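Jeltutley Washstand Set

README, version 8

Contents
1. Scope
2. Objects
3. Surface and layout
4. Activity definitions
5. Labels
6. File organization
7. Known issues
8. Terms of use

1. Scope

The Jeltutley Washstand Set covers one small household job: putting a toothbrush and a tube of toothpaste away in a cup, and taking them out again. It is part of the Jeltutley group of tabletop tidying sets maintained by Hunness. Companion sets for desk supplies and tableware are released separately and use different label names. Do not merge them without the mapping table in the docs folder.

The set contains 50 sessions. Each session starts from one of 15 layouts and ends when the job is complete or the time limit of 30 seconds runs out. Sessions that run out of time are kept and marked "incomplete". They are not errors.
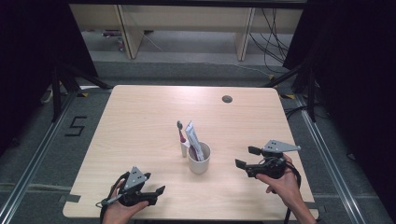
2. Objects

Object names are fixed across the release. Brand names are not used in labels, even where printing on a package can be read.

cup
Open-topped and white. The receiving container for all put-away sessions. The label is "cup" in every file. Earlier versions used both "cup" and "mug" for the same item, and scripts written against version 7 or lower need to be updated.

toothpaste
A tube with a flat crimped end. The usual stored position is crimped end up, leaning against the rim. A tube lying across the rim is not stored.

toothbrush
Stored head up, handle down in the cup. The reverse position is logged as "inverted" and does not count as complete.

holder
A narrow white upright piece that stands on the table near the cup. It is not a target in any session. It is labeled because it limits the space next to the cup and can be knocked over.

Spare items are listed in objects.csv with a status of "unused". They have no sessions in this release.

3. Surface and layout

All sessions take place on a single light-colored table with visible grain. No mat, tray or cloth is placed under the objects. A cable hole in the tabletop lies outside the working area and has no label.

Layouts are named after the starting position of the cup (near, middle, far) followed by a running number. Position is given relative to the near edge of the table. The holder may be on either side of the cup. Its side is recorded in the column holder_side, with the values L and R as seen from the near edge.
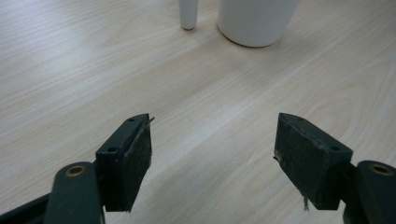

Section 3: white container and thin white upright on the tabletop, lower parts.

The gap between cup and holder was not measured. It was set by eye at the start of each session. Users who need a distance should derive their own and report how it was done.

4. Activity definitions

put_away
Both items begin on the table outside the cup. The session is complete when both are inside it and the cup is standing.

take_out
Both items begin inside the cup. The session is complete when both are on the table and released.

shift
The cup is moved to another position with its contents in place. If an item falls out, the session continues, but the outcome is "spill".

straighten
Both items are already in the cup. The tube is brought to the usual stored position. This activity was added at the request of Stutell, who use the set in their own work on bathroom shelf storage.

An activity is never combined with another in one session. Where an extra action was needed to recover a fallen item, it is listed in the notes column.

5. Labels

Every session has one outcome label: complete, incomplete, spill or inverted. When two could apply, spill takes priority over inverted, and inverted over incomplete.

Item states are labeled separately at the start and end of the session:

standing
lying
in_cup
across_rim
off_table

The state "across_rim" applies to the tube only. A toothbrush in that position is labeled "lying".
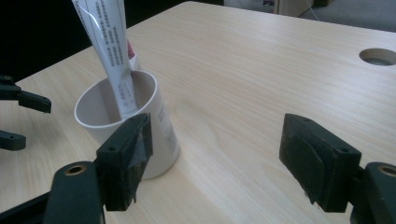 Start states were assigned from the layout sheet and then checked against the session. End states were assigned by two readers working separately. Disagreements were settled by a third reader, and both original readings are kept in labels_raw.csv.

6. File organization

sessions/ one folder per session, named by layout and number
labels.csv final labels
labels_raw.csv individual readings
objects.csv object names and status
layouts.csv starting positions
docs/ mapping table, change log, layout sheets

Text files are UTF-8 with comma separators. Empty cells mean "not recorded" and should not be read as zero.

7. Known issues

Take_out sessions are fewer than put_away sessions. Balance before comparing outcomes.

The lean of the tube in the cup is not labeled. Two sessions with the same end state can look quite different.

Holder_side is empty for the first layout.

8. Terms of use

Free for research and teaching. Redistribution in changed form requires a new name and a note listing the changes. Hosting is provided by Echeverri. Corrections to labels should be sent through the issue tracker with the session name and the column affected, and accepted corrections are released each April.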